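**Old Clomau phone exchange to become apartments**

15 October 2025

Well, it's finally happening! The old telephone exchange on Nirgate — the big beige one with the boarded-up ground floor, two doors down from the bank — is going to be turned into apartments. The planning board signed off on it last night, and I sat through the entire meeting so you didn't have to.

The plans come from Yeom, the same architects who did the library extension, and they're working for a developer called Eltum. There'll be 220 apartments, mostly one- and two-bedroom, plus a couple of stores at street level. They want to add two floors on top, set back a bit from the sidewalk, and swap those awful brown window panels for brick and bigger glass.

I've walked past that building most days for years and I can't say I ever liked it. But my aunt worked the switchboard there, and she's glad they're keeping the front steps and the clock (which still doesn't run, and the plans say nothing about fixing it).

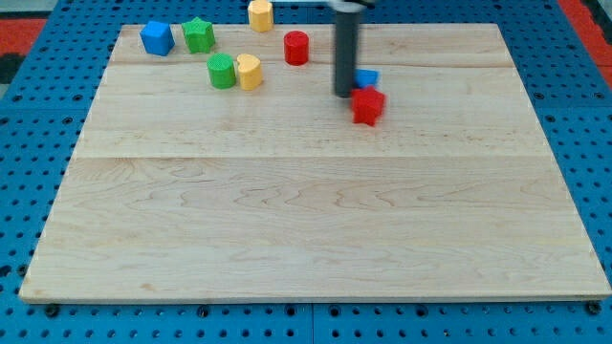
Parking took up most of the evening, of course. The board got more than 700 letters, and from what I heard read out, a good share of them were on that one subject. The original plan had 330 spaces in a new underground garage. That's been cut to 299 to make room for bike storage, and people on the streets behind are not happy about it. Mihret Yilma, who lives right across the alley, told the board she already circles the block every night looking for a spot.

Mechthild Thaler spoke for Yeom and was pretty patient about the whole thing, I thought. She said the extra floors won't throw shade on the playground except late in the day in winter, and she had drawings to back it up. The vote was closer than I expected, with two members against.

Work inside the building should start in February, with the alley closed to cars while they bring in the scaffolding. The drawings are up in the lobby at town hall if you want a look — ask at the front desk, they're kind of hidden behind the coat rack.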